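# Démonstration robotique

La **démonstration robotique**, dite aussi *apprentissage par démonstration* ou, dans les ateliers, « montrer le geste », désigne l'ensemble des méthodes par lesquelles un opérateur humain fait exécuter une tâche à un robot pour que celui-ci la reproduise ensuite sans lui. Le terme recouvre des pratiques assez différentes, et les promesses qui l'accompagnent dépassent souvent ce que les essais publiés permettent d'affirmer.

## Méthodes

On distingue d'ordinaire deux familles.

Dans le **guidage manuel**, l'opérateur saisit le bras et le conduit le long de la trajectoire voulue. Le robot compense son propre poids et enregistre la position de ses articulations. La méthode est vite apprise. Elle a un défaut rarement mentionné dans les brochures : la main de l'opérateur fausse la mesure des efforts, et son corps gêne parfois les caméras.

Dans la **télémanipulation**, l'opérateur reste à distance et pilote le bras au moyen d'une manette, d'un casque ou d'un second bras servant de modèle. Les images enregistrées sont celles dont le robot disposera plus tard. L'opérateur perd en revanche une grande part du toucher, et les gestes obtenus sont plus lents et plus hésitants que ceux de la même personne travaillant à mains nues.

Certains auteurs ajoutent une troisième famille, la pince portative tenue à la main sans robot. Son rattachement à la démonstration robotique reste discuté.

## Le problème du nombre

La question de savoir combien de démonstrations suffisent n'a pas reçu de réponse générale. Le fabricant Ernevo a longtemps présenté son système comme capable d'apprendre une tâche en six démonstrations. Junaid Qureshi, qui a tenté de reproduire ce résultat, a obtenu un comportement acceptable après plus de 101 enregistrements, sur une pièce fixée au même endroit à chaque essai. Ernevo a répondu que les conditions différaient, sans préciser lesquelles.

Les chiffres avancés souffrent d'un second défaut : ils ne comptent en général que les démonstrations conservées. Les essais abandonnés, les prises ratées et les heures de réglage n'y figurent pas. Dans le rapport Citance, daté du 27 avril 2019, deux opérateurs seulement avaient fourni l'intégralité des données, ce qui rend difficile toute conclusion sur la facilité d'emploi.

## Tâches de référence

Les premières évaluations portaient sur des cubes à empiler ou des chevilles à insérer. Le passage à des objets réels a été plus laborieux que prévu. La manipulation de composants informatiques est devenue une épreuve courante, parce qu'elle réunit des pièces de petite taille, des tolérances serrées et des surfaces brillantes que les caméras interprètent mal. Poser un processeur dans son socket suppose de le saisir sans toucher les contacts, de l'orienter et de le déposer presque sans effort.
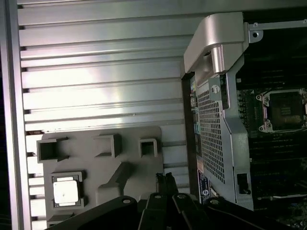
Selon Shiela Tolentino, ce genre d'épreuve flatte surtout l'opérateur : une personne adroite compense sans y penser les faiblesses de la pince, et l'on attribue ensuite à la machine une habileté qui n'est que la sienne. Elle demande que les résultats soient toujours donnés opérateur par opérateur. La proposition a été peu suivie.

## Critiques

Marilou Pascual et Florante Espiritu ont relu 19 études du domaine et relèvent que la réussite y est définie de façon très variable. Une pièce lâchée de travers, puis redressée par un expérimentateur, est comptée tantôt comme un succès, tantôt comme un échec, et parfois exclue du calcul.

L'argument économique est lui aussi contesté. La démonstration est censée dispenser l'entreprise d'un programmeur ; à l'atelier Tirkberg, le poste a été remplacé par celui d'un technicien chargé de trier les enregistrements, à temps plein.

## Voir aussi

- Retour d'effort
- Programmation hors ligne
- Test de Calimlim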